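The Kitchen at Droseck

My sister says I only took the job for the kitchen, and she isn't wrong.
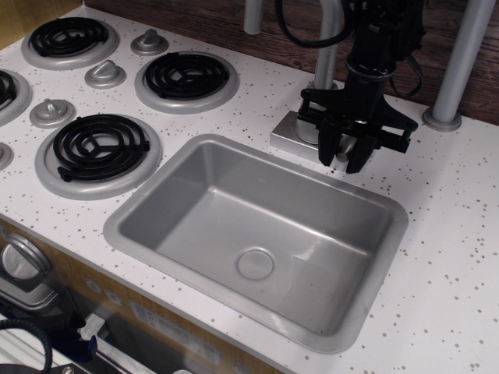
The toy kitchen: four rings, a grey sink and the dark back wall.

I should explain that I was meant to be the bookkeeper. Fomis Toys had two rooms over a tyre shop in Droseck, and they wanted a person to come in and make sense of a carrier bag of receipts. I'd done the same for a bakery and a man who sold gravel, so I thought, well, toys will be a nice change. I turned up in my good shoes and there it was on a table opposite the door, speckled worktop and all, and I stood there with my coat on like a child outside a shop window.

I'd had one, you see. Or I'd nearly had one. When I was six there was a toy kitchen in the window of the big shop in Ursu, and my mother said we'd see, and in our house we'd see meant no. I used to draw the rings on the lid of a shoebox, round and round in black crayon until the cardboard went shiny, and I made soup on it out of grass. My sister got the grass soup. She still brings it up.

So the first week I did my receipts with my back to it. The second week I moved my chair. By the third I was eating my sandwiches at it, and I'd got into the way of putting my hand on one of the knobs while I was thinking, the way other people click a pen. They've got a little ridge that your thumb finds on its own. I did the whole of the June figures like that, and they came out right first time!

The trouble started with the letter from Dulumau. Dulumau was a chain of shops, 14 of them, and they wanted 200 kitchens by the autumn, only they wanted them cheaper. Could the sink go, they asked. Could it be a sticker of a sink? They'd sent a drawing, very neat, with a flat grey square where the basin should be.

I am not a person who speaks in meetings. I was only there because I had the costs on a sheet of paper. But somebody said a child wouldn't mind a sticker, and I heard this voice say that a child would mind it very much, and where exactly was she supposed to put the potatoes? They all looked at me. I could feel my neck going red – it does that, right up to the ears – but I'd started, so I carried on. I said you could lose a ring if you had to. I said I'd once cooked on a shoebox for the best part of a year and the rings were never the problem, you can draw a ring, but you can't draw a place to put things in. I had tried. I'd drawn a sink on that lid too, and every time I did the washing-up the grass went on the carpet.

There was a long quiet. Then the boss asked what the sink cost us, and I looked at my sheet and told her, and it was 35 pence more than the sticker. I'd checked it that morning. I may have checked it the night before as well.

We wrote back and kept the sink. Dulumau took eleven days to answer and I was no use to anyone for the whole eleven. I put the gravel man's invoice in with the paint. I dropped an egg sandwich down behind the dark panel at the back and had to fish it out with a ruler. When the letter did come it was three lines long and mostly about delivery, and you had to read it twice to see that they'd said yes.

I rang my sister from the stairs. She was in the middle of something, she always is, and I told her the lot, the sticker and the potatoes and the 35 pence, and she let me get right to the end.

"So you've got your kitchen," she said.

"It's not mine, it's the office's."

"Have you made me anything?"

I said there was no grass above a tyre shop. She said there was a verge outside, she'd seen it from the bus, and she'd be over at one.

I went down and picked some.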